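About us

Reading time: 2 min

Daltness Shore Walks started with one wet Saturday and a bucket of brittle stars. We run guided rock pool walks, seal watching trips and beginners' snorkelling on the stretch of coast between Daltness harbour and Prunier Point, and we still get giddy when somebody finds a sea slug.

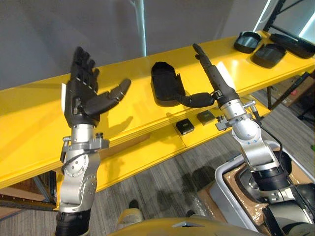
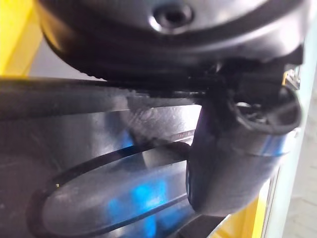
Adom Kpodo remembers that first walk as colder than any since, and says he couldn't feel his toes by the second pool but would have stayed until dark if the tide had let him. He came back the next month, and the month after that, and in the end we gave him a jacket and a job. These days he leads most of our low tide walks and all of our night ones.

The business was set up by Diarmuid Corrigan, who grew up two streets back from the harbour and spent his school holidays turning over stones (and putting them back the right way up, which we'll be asking you to do as well). He had worked on dive boats abroad for years and kept telling his customers there how good the water was at home. Eventually one of them asked why he wasn't there, then. He was back by December.

What we do

Rock pool walks go out on the big spring tides all year round. Expect shore crabs, blennies, beadlet anemones, and if you're patient and the weed is lying right, a cushion star or a pipefish. Children are very welcome and usually find things before we do. Groups are kept to 11 people so that everyone can get round a pool and see what's in it.

Snorkelling runs from late May to the end of September in Drikel Cove, where the kelp starts just past the slipway and the bottom is sandy enough to stand on for a good way out. You don't need to have done it before! We lend you a wetsuit, mask, fins and gloves, and we spend the first half hour in water up to your waist getting used to breathing through a tube, because it does feel odd. After that it's over the edge of the kelp, looking for wrasse and spider crabs, and most people have to be talked into coming out.

Seal trips go on our boat, the Dramani, a slow and comfortable old thing with a proper wheelhouse and a kettle. We keep well back from the rocks, engine low, and if the seals start looking at us we move off. In pupping season we don't go near the haul-outs at all and take the boat round to the bird cliffs instead – still a lovely morning out, with flasks.

The notebook

Every animal seen on a walk goes into the notebook, with the tide, the pool and the name of whoever spotted it. We set ourselves a target of 500 entries in our first year and finished on 502, the last one being a very small hermit crab. The notebooks live in the hut and you're free to leaf through them while you're getting your boots off. Our records also go to the county wildlife group each winter, so your find might end up on a map.

Looking after the place

We don't collect, we don't feed, and nothing gets carried from one pool to another. Viewing tubs are filled from the pool the animal came out of and it goes back within a couple of minutes. We rest the pools nearest the steps for part of the year, as they get the most feet.

Finding us

The hut is the blue one at the far end of the harbour wall, past the ice house. Start times follow the tide, so they're different every day and some of them are horribly early. Wear something with grip on the soles, bring a spare pair of socks, and come and say hello even if you're only passing – there's generally somebody in, rinsing wetsuits.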